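Print this page | E-mail this page

We use cookies to remember your settings. Accept | Manage

Waste and Recycling, Session 4: Clearing a drinks table
Tutor: Zoia Polishchuk

Before Wednesday, read the Treka sorting sheet.

1. Check each can is empty before moving it. Tip leftovers down the sink.
2. Keep paper cups apart from metal. Most have a thin lining and go in a separate stream.
3. Put caps back on plastic bottles.

Cans and paper cups, white table:

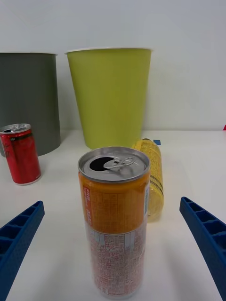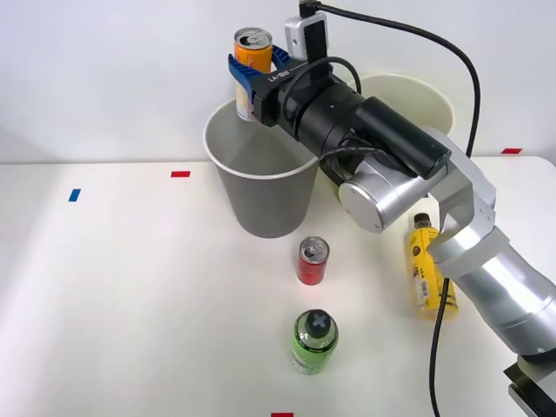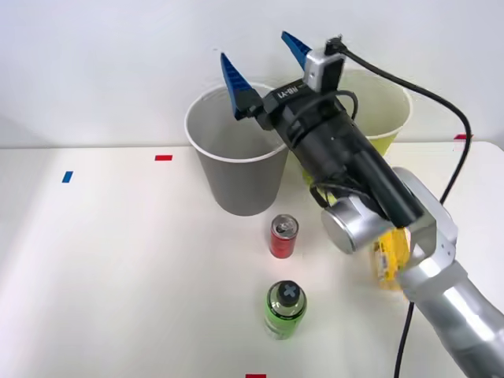
Homework
List the drinks packaging you use in 6 days. Hand it to Harsh Saxena.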